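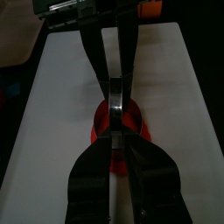
Fig. 1. Gripper fingers, with a strip of shiny metal between the tips and something red behind.

Reading time: 3 minutes

Screen Stories, Session 6: The Cheap Future

Last session we watched a spaceship blow up for most of an afternoon. This time there are no spaceships, as the films on the list couldn't afford one.

The question for the session is how a film persuades us we are in the future when it was plainly shot in somebody's garage. Our main text is Nurkinel, which has one set, a cast of three and a plot that turns on whether a door was locked. Please watch it before you come. Watching it during the seminar on your phone is a different experience, mostly for me.

Three things to look out for:

- Talk. Characters in low-budget science fiction mention places we never visit. In Nurkinel everyone is frightened of Dradell, and we never find out if it is a city, a company or an illness. Keep a note of what each person seems to think it is.
- Sound. The hum under the kitchen scenes stops twice. Work out when, and what has just been said.
- Rules. The film sets out how its time loop works in the first ten minutes and then breaks one of its own rules. Is that a mistake? Half of last year's group said yes and wrote the better essays.
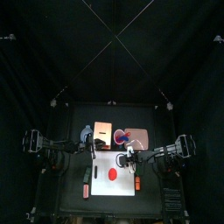
Fig. 2. Two robot arms over a table, black curtains all round.

Compare this with Zedholm, our big studio example, which has a whole planet and explains it at length. I timed the opening voice-over once and then had to lie down. It's still worth your attention, particularly the market sequence, where for a minute or so people just buy vegetables and the place feels lived in.

The reading is the chapter by Sandhu in the course pack, starting on page 334. It is long and fond of the word "estrangement". Skip the section on Westerns if you're pressed.

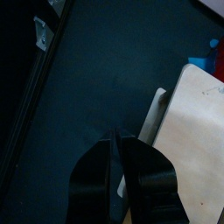 By estrangement Sandhu means something fairly plain: the story changes one thing about our world and lets us look at the rest as if we'd never seen it. Budget doesn't come into it, which is why a locked door can do the job of a planet.

Essay: 2,000 words, due at noon on the last teaching day in May. Pick one scene from either film and say what it leaves out. Plot summary will be read in silence and given no marks. Footnotes count towards the total, as several of you have already asked.

Next session: robots who want to be loved. Bring the handout from session 3.

Course office: ground floor, mornings only | Back to top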